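The Butterfly Corner at Plutcombe

Well, it has taken me until November to get these up, and I'm sorry to everyone who kept asking! The butterfly corner began as a very plain nook at the back of the Plutcombe garden room. Rosalba Gentile found the wallpaper, I said it was far too much pink, and I have been eating my words ever since. We spent $137 on paper and paste, which felt like a lot on the day and feels like a bargain now.

Walls first, then, because they're what everybody talks about. There are butterflies and moths on all three sides, magenta and purple and orange, and my own favorite is the orange and pink moth with the striped wings, up high on the right of the back wall. The little succulent lives in the white wire basket, and the green basket goes wherever it's wanted. 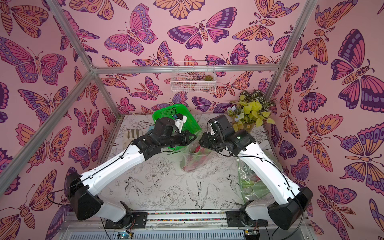 Flowers and Fruit on the Table

The tabletop is white with black line drawings of peonies and birds, and I know, pattern on top of pattern, but it does work (Sadia Butt was right and I have told her so). All our greenery on the table is artificial, so it can't sulk if we forget it over a long weekend. I'm very fond of the pale yellow rose, tucked in with the daisies and all those grassy blades.

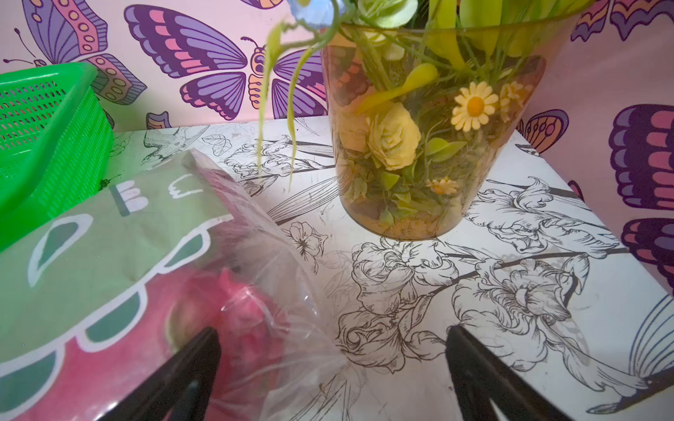
Lino Caruso has been after me for years to put in something brighter than gray, and I think he can finally rest. He would have papered the ceiling too if we'd let him.

Dragon fruit was the treat this time, and what a match for the walls! Two in the clear bag and one in the green basket, all that wonderful pink with the green scales. The beige glove and the light blue trowel are in front of the basket, where I can find them for once.

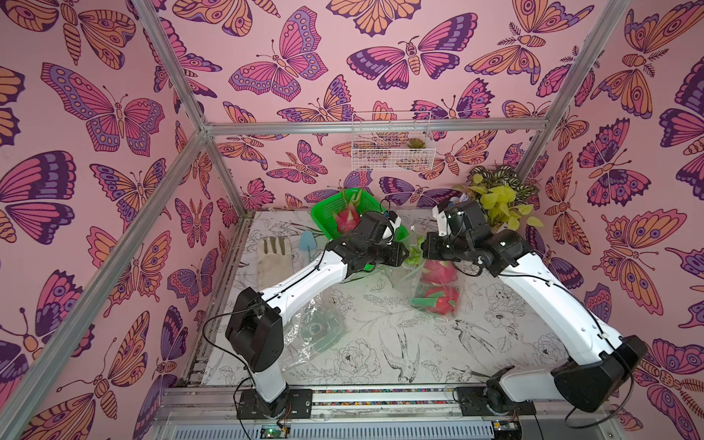

Ottavio Villa wants to know whether the fruit tastes as good as it looks. To me it's a bit like a shy melon, very nice cold with a squeeze of lime, and Guido Caruso will eat a whole one standing up at the sink.

Last of all, one for the bird people. The swallow with the forked tail is close to the middle of the table, the parrot perches just below it, and the big peony is next to the parrot. There are roses over on the right as well, though they get less attention than they deserve.

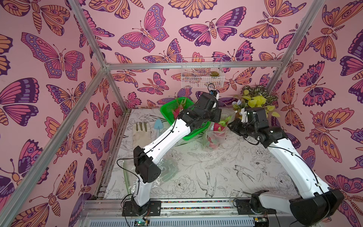 We still have a good long piece of the wallpaper rolled up in the hall closet, so if anyone would like enough to line a drawer or cover a notebook, come by on Tuesday and I'll cut you some.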